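Urnuris office energy logger (mains, clip-on, with carbon report)
Made by Nerex. In stock.

Hello, and welcome to the page for the thing I get more emails about than everything else in the shop put together! The Urnuris is a small grey logger that clips round the incoming cable at your fuse board and writes down how much electricity you're using, minute by minute, then turns it into a carbon figure you can put in a report. 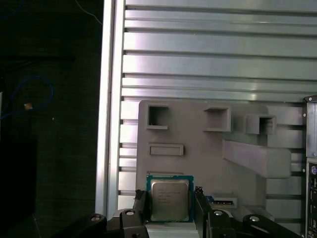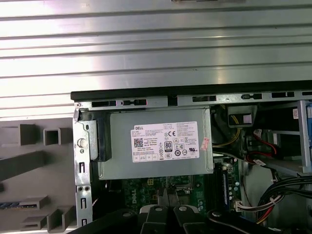
A desktop processor (first picture) and the inside of a computer case (second).

I started selling these when the small firms near me began getting supplier questionnaires asking for their emissions. Most had a drawer of bills, half of them estimated, and a vague idea that the heating was to blame. I had one on my own board for a winter before I put it on the site, and it wasn't the heating at my place at all, it was an old chest freezer in the back room (now gone, and I don't miss it).

What's in the box
The logger itself, one split clamp for single-phase supplies, a power lead, a wall bracket and a printed guide. The guide is decent but the print is tiny, so I've typed it up larger and I'll email it over if you ask. Three-phase buildings need the 3-clamp kit, order code 1333. The single-clamp one is 1116. Please check which supply you've got before ordering – your electrician will know in about ten seconds and returns are a pain for both of us.

Fitting
The clamp goes round the outside of the cable, so there's no cutting, but the cover of the board may have to come off and that's a job for an electrician. I don't fit them and I can't talk you through it on the phone, sorry.

The carbon bit
You tell it which factor to use for your electricity, in grams per kilowatt-hour, and it multiplies. That's it. I like that it doesn't hide the factor away in a menu, and it prints it on every page of the report so whoever reads it can see where the total came from. If the published figure for your country changes in the new year you type in the new one and the old months stay as they were. Gas, vans and flights aren't covered. You can add those by hand on the last page if you want everything on one sheet, and I do.

It won't tell you about offsets either. I get asked, usually in April when reports are due, and my answer is always to sort out the readings first.

Will it work with...?
Valtonen meters, yes, with the pulse lead (sold separately). Hakow ones, only the newer type with the round socket. Anything else, send me a photo of the meter and I'll look it up.

Memory is enough for 645 days at the hourly setting, a lot less if you log every minute. Download it now and then!

Oi-ling Choi, who runs a print shop and bought the three-clamp kit, wrote: "Took me an afternoon to understand the graphs and now I look at them with my tea. The night-time line was much higher than I thought."

Orders placed before 2 pm go out the same day. Spare clamps and pulse leads are on the accessories page.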